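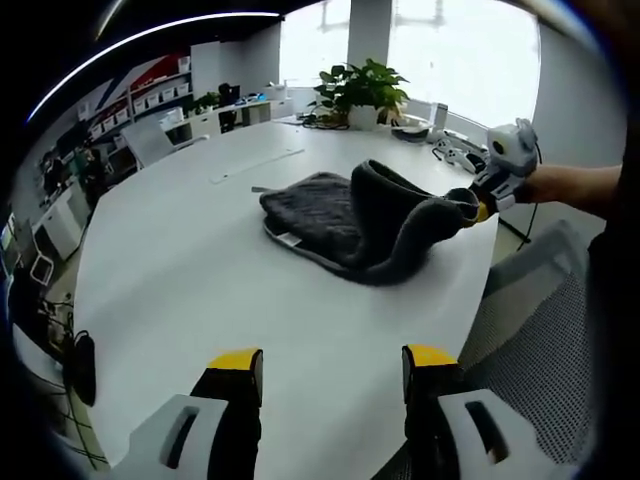
4.2 Away matches and travel load

Last updated: 2nd March

The away fixtures gave us the richest part of the data set, and we were delighted by how cleanly they separated the two clubs. Clusari flies to almost every away match, while Bristirport goes by coach whenever the trip can be done in a day. Both squads play the same opponents in the same league, so the comparison is about as fair as club soccer ever allows.

We coded 312 player appearances from the group stage, starting with the opening round in September. Each appearance was given a recovery score on the Wanigasekara scale, which runs from 0 to 100 and combines sleep, soreness and a short sprint test taken the morning after the match. Goalkeepers were scored but left out of the main model, as their sprint results follow a very different pattern. We also dropped any player who came on in the last 15 minutes.

Our first guess was that flying would win easily. It did not, and this is where the results get exciting! Coach travel was linked to slightly lower scores on the first morning, but the gap closed by the second. What mattered far more was the hour at which players got to bed. A late kickoff followed by a night flight left Clusari's midfielders with the lowest scores of any group we looked at – lower even than the Bristirport players who had sat on a coach until well past midnight.

Figure 4 shows hand-held grippers and a dark grey towel on a white tabletop.

Coaching choices complicate the picture. Bristirport changed its starting lineup often after long trips, and Clusari hardly at all, so some of the benefit we see for the coach travelers may come from rest on the bench. Rozália Bíró, who coded the lineups by hand, suggested splitting the sample by minutes played over the previous two matches. The bedtime effect held up in both halves, though it was weaker among the less-used players.

We ran the same model on the Fesell tracking data and were very pleased to see the same ordering of groups. Sprint distance fell most after night flights, and fullbacks were hit harder than center backs. Home matches with late kickoffs showed a smaller drop of the same kind – a point we return to in Section 5, where travel and kickoff time are treated separately.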